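Rikivine Kitchen Chores: Data Card

Maintained by the Gisberg household automation group. Contact: Nuria Quintana.

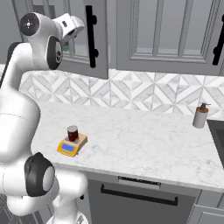 Rikivine is a set of simulated kitchen episodes for testing whether a robot arm can complete ordinary chores without help. It holds 680 episodes across 29 chores. Each episode gives the arm a written instruction and a time limit. Cabinet work makes up the largest share, and it remains the weakest area for every policy we have run. Reaching for a small bottle on a shelf, with a cabinet door beside the gripper, leaves little room for error. Items out on an open counter, such as a jar standing on a kitchen scale, are scored separately.

Scoring

An episode passes only if the named item ends in the named place and is upright. Partial credit is not given. Contact with a door is logged but does not fail the episode. Two reviewers, Marcelino Carrasco and Candela Montes, checked the success conditions by hand.

Current status

The Esteban baseline completes 3 of the 29 chores at the level we would accept in a home. All of them take place on the counter. We do not consider any tested policy ready for unsupervised household use.

Known limits

Liquids, cloth and food are not modeled. People and pets never enter the kitchen. Results should not be read as evidence of safety on real hardware.

Changes

Version 2, released in March, corrects the hinge friction on upper cabinet doors. Scores from the first version should not be compared with later ones.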